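Learning to Cook for One

18/02/2022

I moved into the apartment on Purkine Street three weeks after my roommate Ilse Verhoeven took a job in another state. For six years we had split the cooking, and she did most of it. I did dishes. So at 41 I had to work out how to buy groceries for a single person.

The first month I spent $359 on food and threw a lot of it away. Celery was the worst. I have never finished a bunch of celery in my life.

What helped was an old spiral-bound cookbook called Solo that I found at the library sale. The recipes are dull but the amounts are right. One chicken thigh, half an onion, a cup of broth. I made the lentil soup so often that I stopped looking at the page.

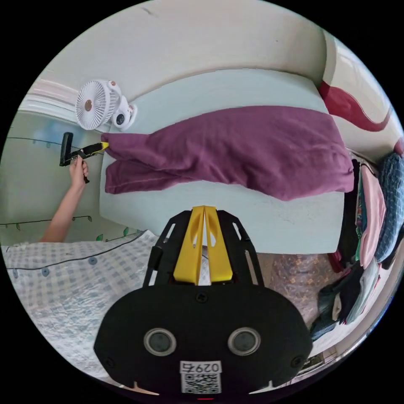
I also started buying rice and beans from the bulk bins at Shaikh, the grocery on the corner. You can get exactly as much as you want there - 700 grams of rice lasts me most of a month. They sell single eggs too, which I didn't know any store still did.

My freezer is small, so I keep it to bread, peas and soup. I write what it is on masking tape. I skipped the tape once and had plain tomato sauce for dinner, thinking it was chili.

Next I want to try baking. Most bread recipes make two loaves, so I'll halve one and see what comes out. If anyone has a good small rye, leave it in the comments.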